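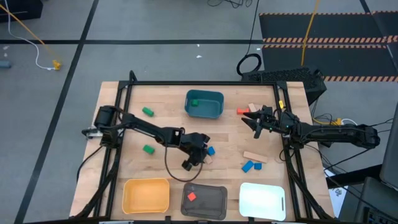 Beleck Toy Library Asks for Its Blocks Back

The Beleck Toy Library reopened its block table in December, and the blocks are already winning. The collection stands at 1,069 pieces on paper. The shelf count came to 223 short of that, a gap the library puts down to coat pockets, car seats and the general pull of the sofa.

Bins are out for sorting, among them a teal one with handle slots and a green block inside. Green blocks also lie on the wooden tabletop beside it, within easy reach of the bin and in no hurry. Blue, orange-red and plain wood are spread over the rest.

Sorting is by color. Plain wood counts as a color, a ruling that took most of an evening.

Households on Sivach Street and in the Trestia apartments can drop strays in the box by the front door until 6 p.m. There are no late fees, and no questions about tooth marks.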